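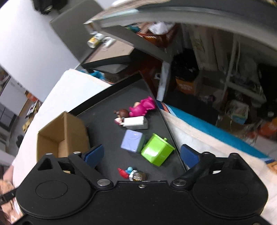

*Slide 1. Sorting bench: small mixed items on the tray, open cardboard box at its side.*

**Speaker notes, Bakke site review, January 2019**

Start with the work, then the equipment. Returns reach the bench mixed: figurines, blocks, small containers. Each item is picked up, identified, and put in a box. The site handles 3,000 items in a normal week.

Give the two names early, as people confuse them. Flillico is the picking cell. Clollel is the software that assigns each item a category and logs the result.

**Slide 2. What the cell does**

- Picks rigid items with a clear outline. Blocks and cubes cause few problems.
- Completes 89 percent of picks on the first try.
- Sends everything else to a person after two failed attempts.

Pause here. The first-try figure covers rigid items only. Ruffled clothing and glossy surfaces were scored separately, and those results are on slide 5.

**Slide 3. What changes at the bench**

Before the cell, a sorter made every decision and every movement. Now the sorter handles exceptions, and the easy items that used to break up the hard ones are gone. Output per person looks lower on the old report. Fava, who wrote that report format, has agreed to count exceptions as their own line.

Last quarter there were 845 exceptions. Read out the top causes from the handout.

**Slide 4. Staffing and training**

- No positions removed in this phase.
- Exception handling takes 10 hours of training, paid at the normal rate.
- Shift rotation between bench and packing stays as it is until June.
- Sorters can stop the cell without asking a supervisor.

Expect a question on pay grade. The grade review is open, and no date has been set. Take names for the follow-up session, then go to slide 5.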